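Simulation and Benchmarks > Reporting practice

Thread: Contact geometry rules for sim benchmark submissions, draft 2

hurnstead_qa wrote:

Draft 2 of the reporting rules is up in the shared folder. Comments are open until the end of February. The sections that changed since draft 1 are 3 (collision geometry), 5 (resets and seeds) and 7 (wrist camera renders). Text of section 3 as it stands:

3.1 A submission shall state, for each object the gripper may touch, whether the collision shape is a primitive, a convex hull, a convex decomposition or a triangle mesh.
3.2 Where the visual mesh and the collision mesh differ, the maximum deviation between them shall be given in millimeters.
3.3 Curved containers approximated by flat panels shall state the number of panels.
3.4 Friction and restitution values shall be given per contact pair.

Please quote clause numbers when replying. Draft 1 comments were hard to sort.

tolstack wrote:

3.3 is too narrow. Panel count by itself says nothing without the radius. Forty panels on a small bowl is fine and forty panels on a two meter basin may not be. What matters is the sagitta, the gap between the true arc and the flat. Suggest: "shall state the number of panels and the maximum gap between panel and nominal curve."

Also, 3.2 and 3.3 overlap. If the visual mesh is also faceted, 3.2 gives zero deviation and the reader learns nothing.

pkern wrote:

Disagree on the second point. They answer different questions. 3.2 is about whether the policy sees the same thing it touches. 3.3 is about whether the thing is the shape the task description says it is. You can pass one and fail the other.

Agree on sagitta.

satti_bench wrote:

We maintain the container tasks in the Satti set, so 3.3 and 7 both land on us. Below is a wrist view from one of the bar tasks. The tray is described in our task sheet as round.

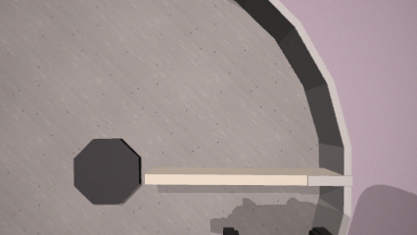
Bar task, wrist view. Tray wall built from flat panels; bar end over the rim.

The faceting is in the visual mesh, so anyone looking at renders can see it. The collision mesh is built from the same vertices and our 3.2 figure would be 0. That is tolstack's case exactly. I have no objection to publishing the gap, but I would like it measured at the inner foot of the wall, where parts come to rest. The rim is a separate body in our files with its own dimensions.

tolstack wrote:

Inner foot works for parts lying on the floor. Your bar has its end over the rim. For that pose the rim is the surface of interest and its height matters more than the sagitta does. What does the task sheet give as the start pose for the bar? Flat on the floor, or supported at one end?

satti_bench wrote:

The sheet gives an initial pose range. It does not say "supported" or "unsupported". The success check only looks at the bar's center position against a tolerance of 18 mm, so a bar with one end up could be scored the same as a bar lying flat.

pkern wrote:

Then that is a bigger hole than panel count. Proposed new clause:

3.5 For elongated parts, the success condition shall include orientation, or the submission shall state that orientation is not checked.

Center position only is a common shortcut and it inflates scores on anything long and thin.

Humaira Kakakhel wrote:

I reviewed 228 task sheets for the Priltela comparison. Elongated parts scored on center position only were frequent enough that we had to split the results table. I support 3.5. I would go further and drop the "or" branch, because a disclosure that orientation is not checked ends up in an appendix and the headline number still gets quoted.

One more item for section 7. The draft says wrist renders "shall be representative." That cannot be audited. Suggested replacement:

7.2 At least one wrist camera render shall be supplied per task, unedited, at the resolution the policy receives, with shadows enabled or disabled as in evaluation.

The bar render shows why the shadow wording matters. The shadow around the fingertips covers a good part of the floor at lower right and runs up over the wall. A policy trained with shadows off and evaluated with them on is facing a different input. The reverse also holds.

jetileo_sim wrote:

Against dropping the "or" branch. At Jetileo we have tasks where orientation is irrelevant by design, such as clearing parts to a bin. Forcing an orientation term there means inventing a tolerance nobody needs.

On 7.2, "at the resolution the policy receives" will produce a lot of 128 x 128 thumbnails. Useful for audit, poor for human readers. Ask for both.

Humaira Kakakhel wrote:

Clearing to a bin can be exempted by task type. I would accept: "orientation shall be included except for tasks whose goal is containment only."

Both resolutions is fine.

tolstack wrote:

Containment only has its own problem. Is a bar with one end over the rim contained?

jetileo_sim wrote:

By our check, yes, if the center is inside. I see where this is going.

pkern wrote:

So containment needs a definition too. Either all vertices of the part inside the container's outer boundary in plan view, or all vertices below rim height. Those give different results and I don't have a strong preference. The sheet should say which.

satti_bench wrote:

Below rim height is cheap for us to compute. All vertices in plan view is also cheap with a round boundary and slightly annoying with a paneled one. Testing against the nominal circle would be wrong near the middle of each panel, by the same gap tolstack wants published.

tolstack wrote:

Which is an argument for publishing it.

hurnstead_qa wrote:

Collected for draft 3:

3.3 amended: panel count plus maximum gap, measured at the inner foot of the wall. Rim height to be stated separately where a part can touch it.
3.5 new: orientation in the success condition, except containment tasks.
3.6 new: containment to be defined as plan view or below rim height, tested against the geometry in the collision model.
7.2 replaced with Humaira's wording, plus a second render at higher resolution.

Open: whether start poses have to state support condition. satti_bench, could you draft one sentence on that?

satti_bench wrote:

"Where the initial pose range permits a part to rest on more than one body, the sheet shall say so and name the bodies."

jetileo_sim wrote:

Fine with that. I still want my objection to 3.5 recorded. Sorting tasks are neither containment nor placement and the exception doesn't cover them.

hurnstead_qa wrote:

Recorded against 3.5. Send me the sorting task sheets and I will look at the wording before draft 3 goes up.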